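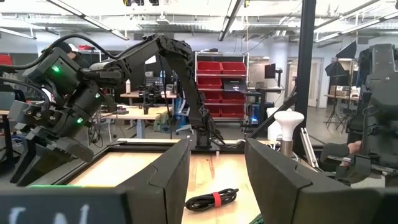 Figure 1. View over the table from the wrist camera.

3. Setup and care of the sorting cell

Our project cell is called Cisby. It must pick cables from a wooden table and place them in two plastic baskets, yellow and green. In December the cell was working, but the grip was not reliable, so Beril Kozan and I were asked to check the mechanical part and write the steps for the next group. The control program was not changed.

3.1 Gripper fingers

We first closed the fingers without any load and looked at the line where they meet. Then we repeated the test with a cable. Thin and elastic cords are the most difficult, as they bend away when the fingers close too high.

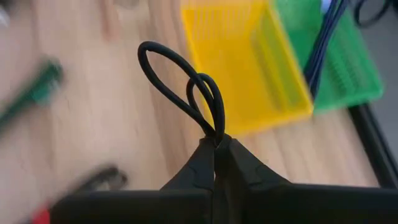
Figure 2. Elastic cord held at the finger tips.

We lowered the grip height in small steps and made 45 trials for each value. The last value is saved in the settings file under the name "cord_low".

3.2 Basket position

The arm does not search for the basket. It goes to a taught point, therefore a basket which was moved must be taught again. We used the teaching procedure from the Rollska notes and kept the speed low. 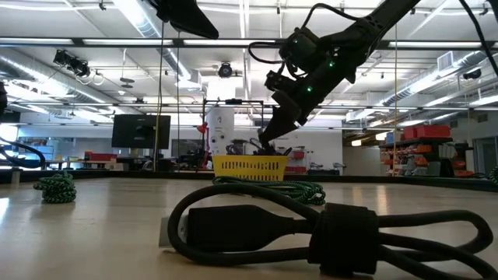 Figure 3. Gripper tips lowered into the yellow basket.

3.3 Check before each session

1. Compare the camera view with the saved one. If the fingers look shifted, tighten the finger screws and calibrate again.

2. Open the fingers fully above the table and confirm that both baskets are at their taught points.

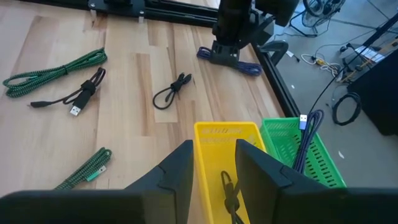 3. Run one slow cycle with a single cable. Keep one hand near the stop button.

4. Write the cycle counter in the logbook. We clean the finger faces every 2000 cycles; at our last check the counter was 2304, and the cleaning was already noted by Athina Theodorakopoulos.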